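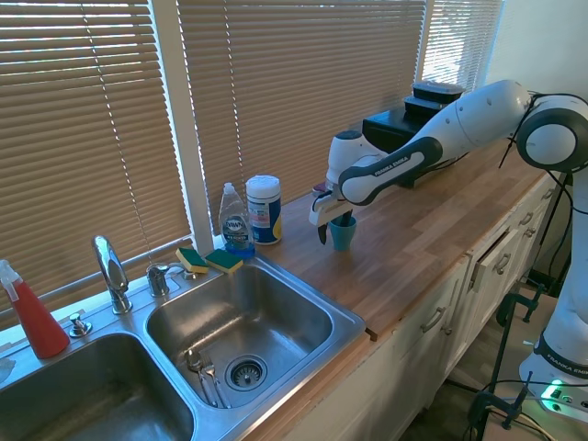

Entries are now open for the McIver Spring Dressage Show at Garura, and what a lovely start it has been, with riders already sending in forms from as far off as Bolura!

Organizer Beathag Strachan says there is room for 200 horses over four days, so please don't leave it too late.

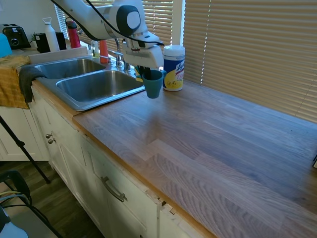

Entries close on 22nd March, and stabling can be booked on the same form. Alasdair Matheson will judge the freestyle, always a happy evening for everybody.
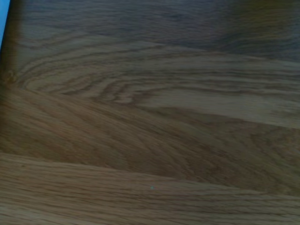

Boards of wood, seen close up.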